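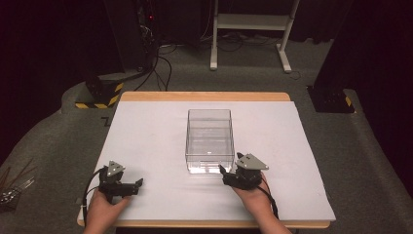
FLORKENGATE, April 30, 2021

How to Set Up a Sorting Table with One Board and One Clear Box

I have sorted buttons on the floor, on a bedspread, on a tray balanced on my knees, and I am so happy to tell you that a table with a big pale board on it beats every one of those! You can set one up in an afternoon, and most of that is waiting for the board to dry after you wipe it.

What you need

A table you can walk around
A smooth, pale board a little smaller than the tabletop
A clear plastic box with straight sides and no lid
Felt dots, 2 mm thick
A soft cloth and a little dish soap

Step 1. Measure the tabletop

Measure the flat part only. If your table has rounded corners, a square-cornered board pushed right to the edge will poke out past the curve and catch your sleeve (ask me how many cardigans). Take a little off each side, so that a strip of the table still shows. I like a wood table for this, the light kind. That bit of wood along the edge makes a nice place to rest your wrists, and you can grab the board from underneath when you want to lift it away.

Step 2. Pick the color

Go pale and go plain. My first board had a speckle in it, and I spent a whole evening picking at specks that turned into part of the board the moment my fingernail touched them. White is great. Soft gray is great. Mine leans a tiny bit lavender in daytime light and I love it. Glossy boards throw the lamp back at you, so if you're buying one, tilt it under the store lights first.
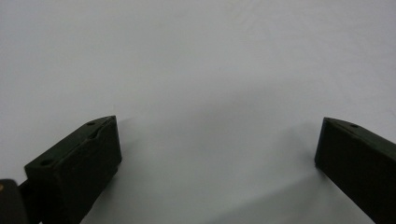 Pale, smooth and free of pattern

Step 3. Put down the felt

Flip the board over and stick one felt dot near each corner and one in the middle. Press hard and count to ten. Set the board on the table and give it a shove with your palm. If it slides, add more dots along the long sides.

Step 4. Wipe it

One drop of soap, warm water, cloth. Wipe again with plain water and let it air dry. Dried soap leaves a film that you feel more than see, and small beads will stick to it.

Step 5. Place the box

I put the box in the center, a little toward the far side, with a short end facing me. That leaves the near part of the board for spreading things out, and both hands can come in from the sides. Clear is wonderful for this! You can check how full it is from your chair, and the board shows right through the walls, so a runaway bead hiding behind it gets spotted fast.

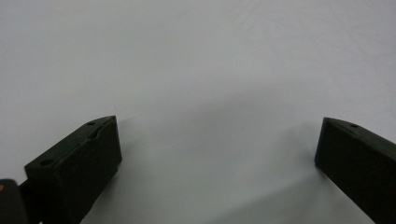

Now for the fun part. Tip out a small pile, 200 buttons at most, and spread it flat with the side of your hand. Pull one kind at a time toward you and drop it in the box. When that kind is done, empty the box into its jar and start on the next. Suqin Meng taught me to do the biggest pieces first, and it really does go quicker that way. Jingyi Feng starts with the smallest and we have agreed to disagree.

For puzzles, skip the jars and use the box for edge pieces only. A 300-piece puzzle fits on my board with space left over for the lid.

When you're finished, wipe the board again and leave it on the table. If you need the table for supper, slide the board behind a door, standing on its long side.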